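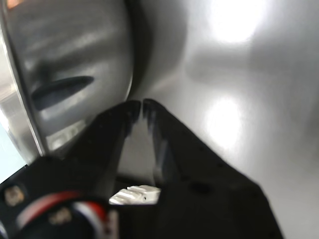
Grande marmite en inox, paroi et fente ovale.

Qui sommes-nous

Gedenard loue, répare et revend de la batterie de cuisine en inox pour les cuisines de collectivité, les traiteurs et les associations. L'atelier et le dépôt occupent le même bâtiment, au fond de la cour, quai de chargement à gauche. Le parc compte 3 288 pièces : marmites, faitouts, sauteuses, bassines, bacs, couvercles, passoires. Nous ne faisons ni la vaisselle de table, ni les verres, ni le mobilier.

L'activité a commencé par la réparation. Zdzisław Domański, chaudronnier de métier, reprenait les fonds bombés et les anses dessoudées de plusieurs cantines du secteur. Les cuisines n'avaient rien pour travailler pendant que leurs marmites étaient à l'atelier, et il a pris l'habitude de leur en prêter. Au bout de deux ans, les prêts occupaient plus de place que les réparations. Bushra Jafri, qui gérait alors les achats d'une cuisine centrale, l'a rejoint pour mettre en place la location. Elle dirige aujourd'hui l'entreprise.

Location

Le matériel se loue à la journée, à la semaine ou au mois. Les commandes passées avant 11 heures sont prêtes le lendemain matin. Les pièces partent propres, dans des bacs fermés, avec un bon qui indique la contenance, le diamètre et le type de feu accepté. Toutes nos marmites ne vont pas sur l'induction et nous préférons que la question soit posée à la commande.

Les couvercles sont rangés et livrés à part. Chacun porte le même numéro que sa marmite, gravé près de la poignée. Merci de nous les rendre appariés : les retrier prend une bonne partie de nos matinées d'avril à septembre, quand les mariages et les fêtes de village s'ajoutent aux cantines.

Le matériel revient vidé et rincé. Le lavage complet est fait chez nous et compris dans le prix. Un fond brûlé n'est pas facturé tant qu'il se rattrape, et il se rattrape presque toujours. Les pièces perdues sont facturées au prix du catalogue d'occasion.

Réparation

Nous reprenons les anses, les rivets, les bords pliés et les fonds déformés. Nous ne réparons pas l'aluminium, ni la fonte émaillée, ni les autocuiseurs. Un devis est envoyé par écrit avant toute intervention. Lorsque le métal est trop fin pour être redressé, nous le disons et la pièce vous est rendue en l'état, sans frais.

Ridwan Ngau s'occupe de l'atelier avec Zdzisław. Il a été formé au polissage dans la maison Lundell et c'est à lui qu'il faut s'adresser pour les rayures profondes et les taches de chaleur. Nous polissons pour que la pièce se nettoie bien. Les marques d'usage restent visibles sur la plupart des parois, et nos clients de la restauration n'ont jamais demandé autre chose.

Occasion

Chaque année, environ une pièce sur dix sort du parc de location et passe à la vente. Le dépôt de Gorklow, où se fait la vente, mesure 700 mètres carrés et ouvre au public le matin, de 8 h 30 à midi. Les pièces y sont posées par contenance, de la petite casserole à la marmite de 100 litres. Venez avec les dimensions de votre plan de cuisson. Nous reprenons une marmite achetée trop grande dans les quinze jours, si elle n'a pas servi.

En dehors de ces horaires, prendre rendez-vous avec Thitima Sangkhawat, responsable du dépôt. Elle tient aussi la liste d'attente pour les modèles demandés, en particulier les faitouts bas et les passoires à pied.

Nos clients

L'an dernier, nous avons préparé 2 110 commandes. Les cantines scolaires en représentent la moitié. Viennent ensuite les traiteurs, dont la maison Hosseinzadeh, cliente depuis la première saison, puis les comités des fêtes et quelques particuliers qui font leurs confitures ou leur bouillon en grande quantité. Il n'y a pas de montant minimum de commande. Une seule bassine peut être louée, à condition de venir la chercher.

Livraison

Yao-tsung Chien assure les tournées avec quatre camionnettes et deux chauffeurs. La livraison se fait au rez-de-chaussée. Pour un étage ou une cour sans accès, prévenez-nous à la commande afin que nous chargions le diable. Le bon de retour doit être signé au moment de l'enlèvement ; c'est lui qui fait foi en cas de pièce manquante.

Nous écrire

Les demandes de location, de devis et de reprise passent par le formulaire de contact. Pour une réparation, joignez une photo du défaut et indiquez le diamètre extérieur, anses non comprises.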